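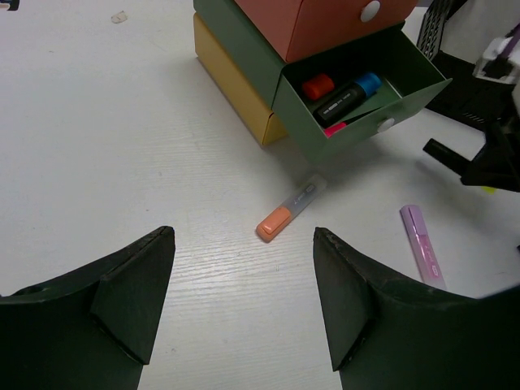

3.2 Assigning numbers to field units

Each mobile unit in the Sollden network needs a telephone number of its own, even when it never places a voice call. The number is what the billing system, the message gateway and the roaming partners all use to tell one unit from another. Before the change described in this section, numbers were handed out by hand from printed sheets, one sheet per prefix. A clerk crossed out a number with whatever was on the desk, a pencil or a highlighter like the one in Figure 2, with its orange-peach cap and frosted white barrel, and typed the same number into the provisioning form. Errors entered at both steps. A line drawn through the wrong row took a free number out of use, and a row left unmarked could be given out twice.

Figure 2. Highlighter marker on a white tabletop, between the two fingers of the gripper.

The sheets also hid a larger problem. Numbers had been reserved in blocks for regional offices, and a block stayed with its office whether or not it was used. The Javine office held more than 50 blocks and had opened only 12 of them. The Mfaume office, which was growing faster, ran short and was given a second prefix. Customers there then had to dial the full number to reach a neighbor on the older prefix, and many of the complaints logged in August were about this.

We replaced the sheets with a single pool managed by Clustach, a small allocation service written for this study. An office asks for a number when it has a unit to activate, and the service returns the lowest free number under the prefix that covers the unit's home site. The number is held until the activation message comes back. If no message arrives, the number returns to the pool and the failed attempt is written to the log. Released numbers are kept out of use for a resting period so that calls meant for the former holder do not reach the new one.

Existing blocks were not taken away at once. Suvarna and Thevar had argued in the planning notes that offices would resist losing numbers they had already printed on equipment labels, and we followed their advice. Opened blocks stayed where they were. Unopened blocks went into the pool on 09/04/2025, and after that no new blocks were issued.

Two limits of this design should be noted. The pool treats all sites under a prefix alike, so a unit that moves across a prefix border keeps its old number until someone requests a change. The service also has no knowledge of numbers ported in from other carriers. These are kept in a separate table and checked at the time of the request, which adds a short delay. Section 3.3 covers the handling of ported numbers.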